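Notebook, gripper bench, June

Started 7:30, coffee first, rules second. The house rules for hand-held collection are due for a rewrite and I have been told it is my turn, apparently on the grounds that I complained the loudest. Old version is 1955 words. I counted, because counting was easier than reading it. Target is one side of paper that a new person can get through while the gripper is still warming in their hand.

What the old version gets right, so I don't throw it out:

Fingers get checked before every session. Screws snug, pads seated, ridges wiped. Lens wiped with the lens cloth and not with a sleeve. (There is a sleeve-shaped smear in the Iscombe set that runs for 40 episodes. We all know. We have moved on.)

One task, one sentence, written down before recording. "Pick up bottle, set on wood" is a task. "Bottle stuff" is what we found in the Costa log, and it took Zuzana an afternoon to work out which bottle and what stuff.

What it gets wrong:

It says "keep the workspace clear." Nobody's desk has ever been clear and the policies we train will not be deployed on an altar. Zuzana Kratochvíl's proposed wording is "leave the clutter that lives there, remove the clutter you brought." I like it. It means paper stays, your lunch goes. Adopted, with a note that anything sharp or leaking goes too, whoever it lives with.

It says "grasp firmly." Firmly according to whom? Fuston read this as "until the plastic creaks" and went through a good many soft bottles. New text: close until the object no longer slips when lifted a hand's width, then stop closing. If the wall visibly dents, the episode is marked D and kept. Keep the bad ones! The old habit of deleting anything embarrassing gave us a dataset in which no object has ever been dropped, and a policy with the confidence to match.

It says nothing at all about labels. Packaging with print on it should be turned differently between episodes, otherwise the model learns that bottles have a front and that the front always faces you. Suggest a quarter turn every ten. Zuzana wants random. We are going with random and I am recording here that a quarter turn every ten would have been easier to audit.

It says nothing about the window either. Glare is allowed, glare that wipes out the object is not. If you can't see both fingers when you review, pull the blind halfway and redo. Note the blind position in the log. I know how that sounds.

Session limits. The Novotska people cap it at 30 minutes per operator, then swap. We have had no cap, and my wrist has opinions. Went through my own recordings from the spring: approaches get lazier late in a long run, always from the right, always at the same angle. So the cap is a data quality rule as much as a wrist rule, and I intend to present it that way, as wrists have never won an argument in this building.

People in view. Ask before recording, every time, even if they said yes last week. Screens with mail on them get turned off or turned away. Papers on the bench: read the top sheet before you start. If it has a name or an account number on it, flip it over. The old rules had a whole page on this and still forgot to say when to do it. Before. You do it before.

Objects with a contents problem. Anything that could have liquid in it gets its cap checked by hand and its state written down as full, part or empty. Weight changes how the thing moves and there's no reading it back from video afterward. I tried for Costa. My guesses and the log agreed at a rate I won't be writing down.

Still open:

— Whether tipped-over objects get stood up between episodes. I say leave them, cups fall over in life. Fuston rules say reset everything. Need one answer by the next batch or the two sets won't merge.

— Who signs off on D episodes. Not the person who made them, please.

— Spare pads. Two sets in the drawer, one of them has the ridges worn down on one side. Label it or bin it.

Draft is at a page and a bit. The bit is all the section on the log, which I refuse to cut, so the font may have to suffer. Zuzana gets it at four o'clock with a red pen and I get it back whenever she runs out of ink.

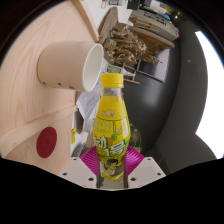
Add to the draft before four: a line for the operator's initials at the top of the log, and the same line again at the bottom for whoever takes over at the swap.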